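BUROSCOMBE, 10 Mar 2018 — The paper folding table is back at the Kollix hall in Buroscombe, and anyone who has ever wrestled with a stubborn sheet of white paper will be pleased to hear that it is staying until the end of the month.

The idea is a simple one and all the better for it. You come in, you take a sheet, you lay it on the green and you see what you can make of it, with no great hurry and no prizes to fret over. Last time 97 people had a go over the season, and the organisers are hoping to reach 100 well before the closing weekend — which, going by the chatter over the tea urn, doesn't seem at all out of the question.
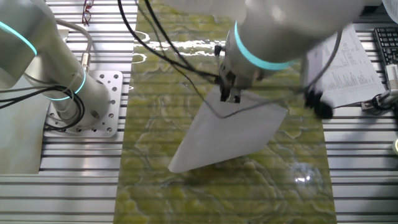 Paper and the marbled green surface at the Kollix hall:

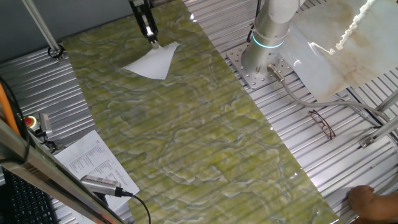
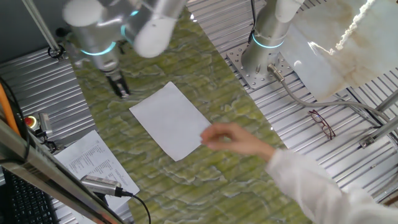 The sheets themselves come from Skokau, the little stationery shop on Dong Lane, which has kindly put by 192 of them for the month and promises more if they run short. They are a touch heavier than the ones used last spring, so they take a crease nicely and are a bit more forgiving if you change your mind halfway through (and most of us do!). Leftovers will go to the infant school for drawing.

Sessions start at 2 in the afternoon and carry on until the light goes. There is nothing to pay and nothing to bring, though a cake for the side table is always welcome, and children are very happily received as long as a grown-up comes along too. Parking behind the hall is tight in March while the lane is being resurfaced, so do walk if you can manage it.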